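4.2 Setting the table

Do this after the table is assembled and the surface oil has cured (see 4.1). Allow one full night. If you oiled on Thursday evening, set the table on Friday after lunch.

1. Wipe the planks along the grain with a damp cloth. Do not wipe across them.
2. Dry with a second cloth.
3. Put the Tullska card holder toward the back of the table, with the slot running left to right.
4. Slide one card into the slot until it stands upright. The holder takes card stock up to 6 sheets thick — do not force more.
5. Keep small bottles at the back, near the window side.
6. Set out the cups last, on the right.

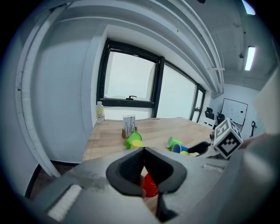 Fig. 7. Virum table with plant-stem card in wooden holder, small bottle by the sill, cups to the right.

NOTE: The cups are plastic. They may be used directly on the oiled surface. Hot mugs and pans need a mat from the Stestivia set or similar.

CAUTION: Do not leave bottles of cleaner or oil standing in direct sun. Check that caps are tight before you put them down. A spill left overnight will mark the wood.

7. To change the card, hold the holder down with one hand and pull the card straight up. Tilting it widens the slot.
8. If the holder rocks, turn it end for end. If it still rocks, sand the base lightly with 160 grit paper and wipe off the dust.

Replacement cards are sold in the Toledo pack, order no. 174. For a table that is used every day, repeat the oiling in June and again before the heating season. See 4.3 for rings and scratches.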